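Notebook, weighing station, Prestberg kitchen
September, second entry

Starting a new page for this because the first one filled up with cable notes and I couldn't find anything in it.

Where we are. The arm has been doing the flour portions at the end bench since the start of the month. Before that the portions were done by hand by whoever was on earlies, before the doughs. The job is simple to describe: scoop or pour flour, get it to weight, tip it in the bowl that goes to the mixing bench, do it again. The early person did this for the first part of the shift and then moved on to mixing. Now the arm does the transfers, and the early person sets it up, checks weights and deals with whatever goes wrong.

Ambrose is the name of the control software and also what people have started calling the arm. I have given up correcting this. In these notes Ambrose means the software.

Routine as of now:
Switch on, home position, wait for the green tick on the tablet.
Vessels out, in the order on the laminated card.
One dry run with nothing in the cup.
First portion on the scale, write it in the book. If it is out, adjust the pour angle and repeat before letting it carry on.
Clean down at the end, including the gripper pads.

The dry run gets skipped when people are in a hurry. I skipped it myself once this week and the cup was sitting a bit further round than the program expected, so the first pour went wide. Not a disaster, but I then spent longer wiping down than the dry run would have taken. Putting it here so that I remember.

Weights. The target for the standard portion is 700 g, built up over several pours. We log every bowl before it goes through to mixing. Last full batch we logged 91 bowls and 4 were outside tolerance, all light. All the light ones came near the end of a run. My guess is flour sticking inside the cup, since it is always worse late on, but I haven't weighed the cup between pours to check. Need to do that before saying it to anyone as fact.

Asked the early people how this compares with doing it by hand and got different answers. We never logged hand portions bowl by bowl, so there is no proper baseline. The mixing bench used to correct by eye and feel, a splash more water or a handful more flour, and they still do. If we want to claim the arm is more even we need a couple of weeks of hand portions logged the same way. Nikola has offered to do these on his shifts and I have said yes.
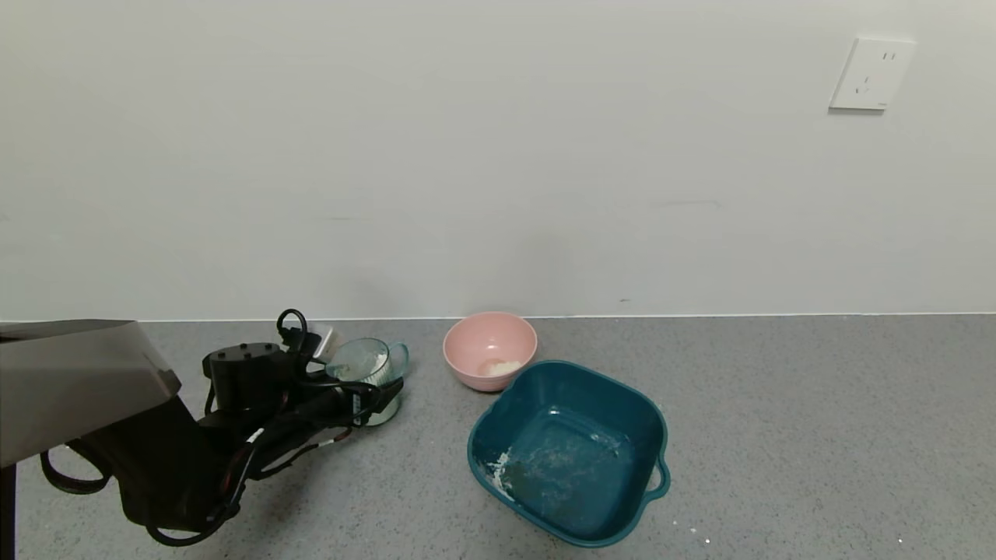
The other thing the early people bring up is pace. By hand you go quickly for a while, stop to talk, go quickly again. The arm goes at one speed. Over a whole run it comes out slower than a good person and it doesn't speed up when the mixing bench is shouting. What it does do is keep going while the person is at the delivery door or on the phone to the supplier, and on a busy morning that matters more. On a quiet morning it is just slower, and I think we should say so when we are asked.

Changes to the job, as far as I can see them:

Less lifting and turning at the wrist. Two people had mentioned sore wrists before this started. One says it is better, the other says no difference. Too early.

More standing and watching. This was not in the plan. Odoso's manual says the cell can be left between checks, but people don't like leaving it, and I don't either yet. So for part of the run we have a person watching a machine do the job the person used to do. I would like to get to where they set it up, walk off and come back to the tablet alarm. For that the alarm has to be trusted, and at present it goes off for things that don't matter (cup slightly rotated, pour finished early) with the same sound as things that do. Have asked Odoso whether the sounds can be split. No answer so far.

More writing. The log book takes time and it lands on the early person. Could the scale send its reading straight to the tablet? The socket is there for it on the scale. Needs the right lead and somebody to spend an afternoon on it.

Newer staff not learning flour by hand. The mixing bench raised this and I think it is a fair point. Doing portions was how people got to know the different flours, how one packs down and another runs. If the arm does all of it then somebody who starts this autumn won't get that. Suggestion from the mixing bench is that every new starter does their first few weeks of portions by hand, arm switched off. That would also give us more hand-logged bowls. I am for it. Needs to go on the rota properly or it will be dropped the first time we are short.

Talked with Nikola Głowacki at the end of his shift, notes as I took them:
He doesn't mind the arm. He minds being called away from mixing to reset it.
Resets are mostly the cup. If it goes into the gripper at a slight angle it stays at that angle all run.
He has started turning the handle to the same side every time and says he gets fewer stops. Not written on the card. It should be.
He wants the step for emptying the cup fully between portions put back in. We took it out to save time.
He would like to know if his hours change. I told him that I had not heard of any plan to change them and that I would ask.

I did ask. The answer from upstairs is that the hours on earlies stay as they are until the end of the trial and will be looked at then. I passed this on in those words. He was not very happy with "looked at" and I can't say I blame him. Have asked for something in writing before the review, and for someone from earlies to be in the room for it.

Dust. Flour gets everywhere with the arm as it did by hand, only in different places. By hand it went on aprons and the floor. Now I also look for it on the arm joints and the cable wrap, and the wrap is awkward to clean because of the loops. A damp cloth makes paste. Dry brush first, then the vacuum with the small nozzle, then a barely damp cloth on the hard parts only. Do not use the air line, it just moves the flour into the places we are trying to keep it out of. Ostari, who serviced the arm before it came to us, want a look at the joint seals at the end of the trial. Keep a note of any grinding or stiffness. None noted up to today.

Glass. There is still a glass measuring cup in use. I would like to change it for something that can't break over food. The argument for glass was that you can see the level from the side while the arm is holding it, and this does help when setting the pour angle. A clear plastic one with the same handle shape would do both, if we can find it. The grip width is set for this cup, so any change means going through set-up again. Until then, check the rim for chips before every run and sign for it. If there is any chip at all, bin the cup and everything in the open vessels.

Tried a slower tip on the last part of the pour this afternoon. It leaves less behind on the bench as far as I can judge, but each portion takes longer and I have not got enough bowls to say anything about the weights. Will run it again tomorrow on the plain white only. Wholemeal sticks differently and I don't want both in the same set of numbers.

To do:
Weigh the cup between pours, start, middle and end of a run.
Put the handle direction on the laminated card. Credit Nikola.
Restore the emptying step and time a run with it and without it.
Chase Odoso about alarm sounds.
Scale lead. Check the storeroom before ordering.
Hand portion weeks for new starters, speak to whoever is doing the rota.
Look for a plastic cup.
Written answer on hours.

Left at ten past three. Arm parked and powered down, tablet on charge. The log book is in the drawer under the scale and not on the shelf, please put it back in the drawer.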